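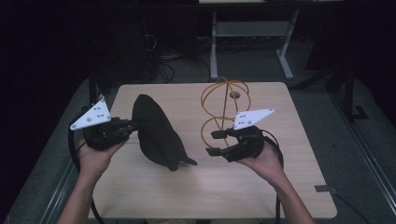 On Sunday we visited the Alden hall in Huron, where small makers show their things for the home. The entry was 3 dollars and we stayed until they closed the doors.

I liked most the wire ornaments. One was in an orange-gold colour, with thin curved wires making rings, like two balls one over the other, and a vertical wire through the centre. It would look nice beside my lamp, but the price was 60 dollars, so I am still thinking.

The Tustov stall had soft toys and felt caps - my favourite was grey. Parking is behind the hall, and the coffee closes at noon.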